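Ticket 1030
Service desk: Umamport Building Services
Category: Heating and ventilation
Site: Dillow House, second floor
Priority: Normal
Status: Awaiting parts

Fault reported
Occupants of room 113 report that the supply air fan runs through the night and that the wall controller does not respond to the off command. The display continues to show the correct time and set temperature. A rattle is reported at start-up.

08:40 Ticket opened. The site was asked to leave the controller in automatic mode and to make no further changes to the settings.

09:15 Remote check carried out. The weekly schedule is present and correct. The fan is listed as "occupied" outside scheduled hours. Error code 388 appears repeatedly in the log, the earliest entry being in February. The Paredes manual gives this code as loss of signal between controller and fan relay.

10:05 Controller restarted remotely. Code cleared and returned after 20 minutes.

11:30 Engineer on site. Relay found to be sticking in the closed position. Wiring between relay and controller tested and found sound. One loose fixing on the fan housing was tightened and the rattle was not heard on the next two starts. The filter was inspected and is within its service period.

12:10 Fan isolated at the local switch. Windows in the room can be opened, and the site has confirmed that this is acceptable until the repair is complete.

13:45 Replacement relay ordered from Vosovitz under the existing maintenance agreement. The supplier has acknowledged the order but has not yet given a delivery date.

Action required from site
Please do not switch the fan back on at the local switch. Requests for temporary cooling should be added to this ticket and not raised separately.

Next update
On confirmation of delivery. The ticket will remain open until the fan has completed one full night on schedule without code 388.

Attachments (1)
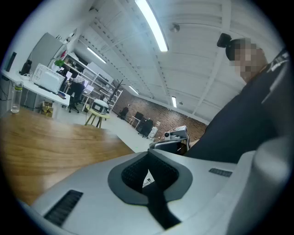 Attachment 1: Person in dark clothing leaning over, white ceiling behind.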